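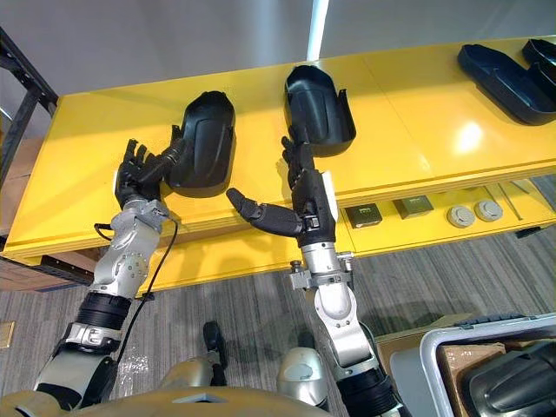 **Why does the two-hand grasp policy score lower on shells that stand on edge than on shells that lie flat?**

The training set has far fewer upright starts, and the policy closes the left hand too early on them. Adding upright demonstrations fixed most of it, but the cause of the early closing was a separate bug in the hand state input.

Ticket: Basgate / bimanual shell handling
Opened: July 18, 2021
Status: open, waiting on rerun
Component: policy training, Mirnau checkpoint

**Report**

The evaluation on the yellow table gave a large gap between start poses. With the shell lying cavity up, the policy failed 2 of 20 trials. With the shell standing on edge, it failed 6 of 20. Same checkpoint, same lighting, same operator on the stop button.

**Checked first**

- Head camera calibration: redone, no change in failures.
- Glare on the tabletop: overhead light dimmed, no change.
- Black parts against black fingers: masks looked fine on the saved trials.
- Joint offsets on both wrists: within limits.

**Found**

In the upright failures the left thumb started closing before contact. Finger positions going into the policy were one step older than the arm positions. On flat shells this does little harm, as the fingers slide under the rim anyway. On an upright shell the thumb tips it over.

The Pritar logger wrote the two streams with different stamps. The Berchtold converter lined them up by row number and ignored the stamps.

**Changes**

1. Converter now matches by timestamp.
2. Recorded 320 new demonstrations, all with upright starts and mixed headings.
3. Retrained from the Mirnau checkpoint with the old and new data together.

The new data was first tried alone, with the old converter. That removed almost half of the upright failures — so the two causes are both real and should be reported separately in the write-up.

**Still to do**

Rerun both start poses with the fixed converter. Keep the trial order shuffled. The longer shell type is not in either set and should stay out of the table for now.

Do not close this ticket until the rerun logs are attached.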